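24/08/2023
By Cathal Hayes

The Torcombe workshop charged by the hour after six, so Shabnam Usmani wrote her procedure before she switched anything on. Belt first, arm second, hand last. She had 24 lines of it on a card and crossed out each one in pencil.

The belt ran clean at low speed. She stopped it and raised the arm to its hold position. Line 13 said to extend the hand over the belt and keep it clear of the surface. She entered the command and kept a thumb on the stop button.
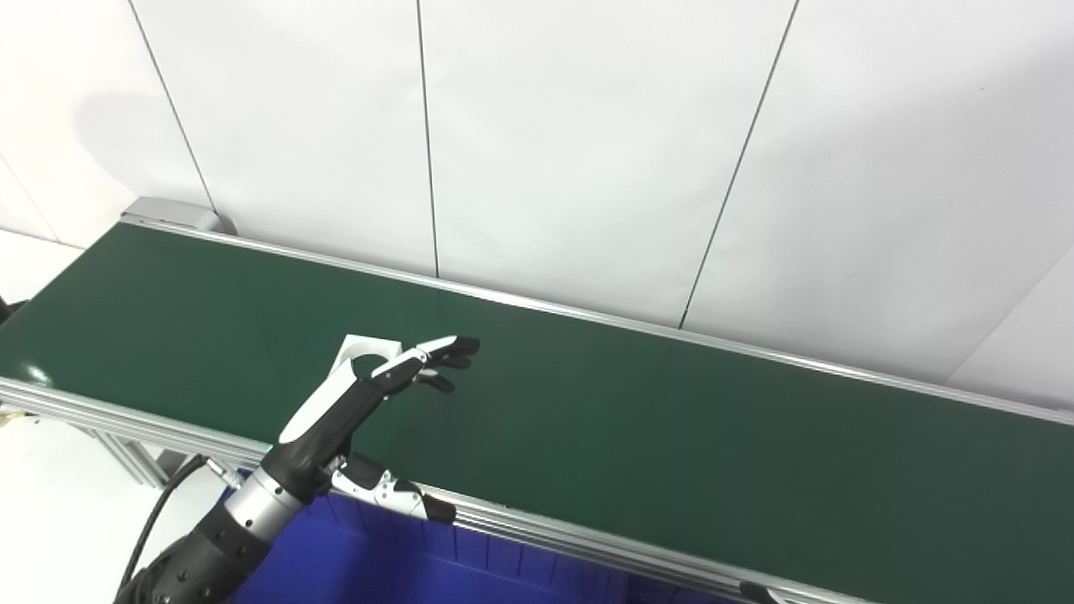

The indicator at the wrist stayed green. She read the error on the base joint and wrote it down: 600 counts, same sign as in December. In December she had blamed the encoder and bought another from Hastby. The new one agreed with the old one to the last digit.

"Is it the bracket?" her brother asked from the doorway. He had come with the van.

"I measured the bracket."

"Cold or warm?"

She looked at the notebook. Every entry had been taken within minutes of power-up. She left the hand where it was, set the drives to hold, and sat down on a crate with her coat on. He went out to move the van.

At seven she read the joint again. The error was 1,606 counts and still climbing. She wrote the figure under the first, added the time, and turned the card over to start a new procedure. Line one was to wait.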